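Fold lines in stored cloth

6 April 2026
Chibuzor Briggs
5 min read

I keep more cloth than I have shelf space for. Most of it is table covering and dust sheeting in plain weaves and twills, and until last winter all of it lived folded in quarters in a cupboard on the landing. Every piece came out with a cross pressed into it. I spent some evenings working out which creases come out, which don't, and what storage does to them. These are my notes.

Weight first, as it affects everything else. The heaviest piece I have is a cotton twill from Skarico, sold as 306 g per square meter. The lightest is a plain-weave polyester with no label, which I weighed on a kitchen scale and won't quote because the scale is not good enough. Heavy cloth takes a fold slowly and gives it up slowly. Light cloth takes one overnight and mostly drops it if you hang it by the long edge.

What a crease is

Cotton is cellulose. The chains are held to each other by hydrogen bonds, and those bonds let go when water gets in and form again when it leaves. Fold a cotton sheet slightly damp, put weight on it, let it dry, and the bonds re-form in the bent position. Heat alone does little to such a crease. Heat plus water works, which is why a dry iron on dry cotton is a waste of electricity.

Polyester behaves differently. It takes up very little water and the set comes from temperature. Past its glass transition the chains move, and they stay wherever they are when the cloth cools. A polyester fold made in a warm attic can be quite firm. Spraying it with water does nothing useful apart from slowing the iron down.

Blends do both, badly. The cotton part relaxes with steam and the polyester part doesn't, and the surface ends up with a soft ridge that is hard to photograph and easy to feel.

There is also abrasion along the fold. The outside of a hard crease rubs against the next layer, the surface fibers wear, and dyed cloth goes pale along the line. No amount of pressing fixes that. I had taken one of these for a crease and ironed it four times before I put a loupe on it.

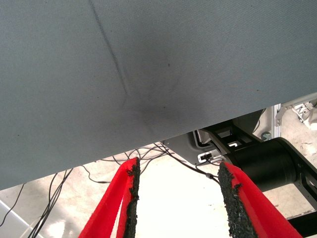
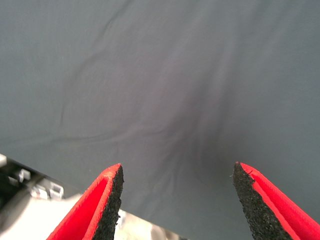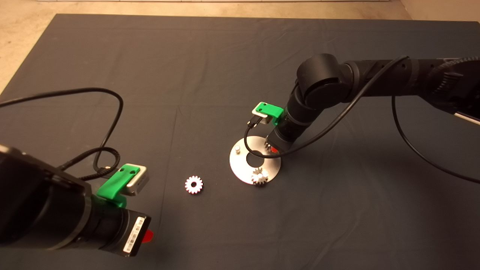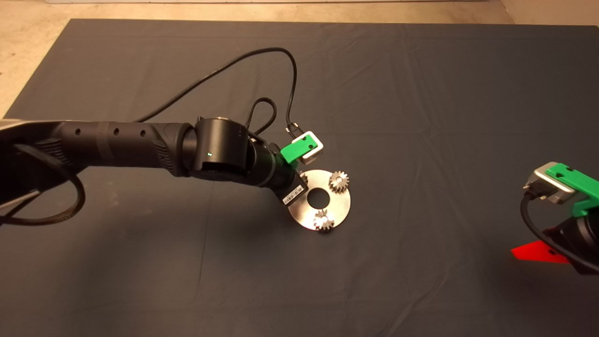
Gray cloth, creases still in it.

Getting them out

For cotton twill: mist the reverse until it is evenly damp, roll it up, leave it an hour, then iron along the warp. My iron tops out at 200 °C on the three-dot setting and I use all of it. Press and lift at the crease itself. Pushing the iron across it on the bias stretches the cloth and you trade a line for a ripple.

For polyester: low iron, pressing cloth on top, and then leave it flat until it is fully cool. The cooling matters more than the ironing. I used to pick the cloth up while it was warm and put half the creases straight back.

For anything you can't identify, test a corner. A burn test on a pulled thread will tell you cotton from polyester (ash or a hard bead), but do it over a sink.

Hanging works better than I had assumed. I hung the Skarico twill over a padded rail in the spare room for 7 days with no other treatment. The secondary folds were gone. The main fold was still there, shallower, and came out with one pass of steam.

Storage

Rolling is the obvious answer and I resisted it for years on grounds of space. The tubes I use now are carpet cores, 300 cm long as supplied, sawn in half. A shop in Josbridge gives them away. Cardboard is acidic, so for anything old I wrap the core first – Baldur Baldursdóttir, who repairs church textiles, suggested Vellemum tissue and I have had no yellowing yet. It is expensive for dust sheets. For those I use an old pillowcase.

Roll with the face side out. The inner side is in compression and wrinkles slightly, and it is better for that to happen on the back. Don't use rubber bands. Cotton tape, tied flat, leaves no mark that I can find.

If you have to fold, put a sausage of tissue or a rolled towel inside each fold and change the fold position when you next take the piece out. Folding in thirds keeps the line off the center of the table, where everyone looks.

Still open

I have not tried wool. I also have a length of waxed cotton from Muriithi that can't be ironed at all and has a white line down it from the post. A hair dryer moved the wax and softened the line by perhaps half. Rewaxing is the next step.

Last updated: June 2026 (added the note on carpet cores)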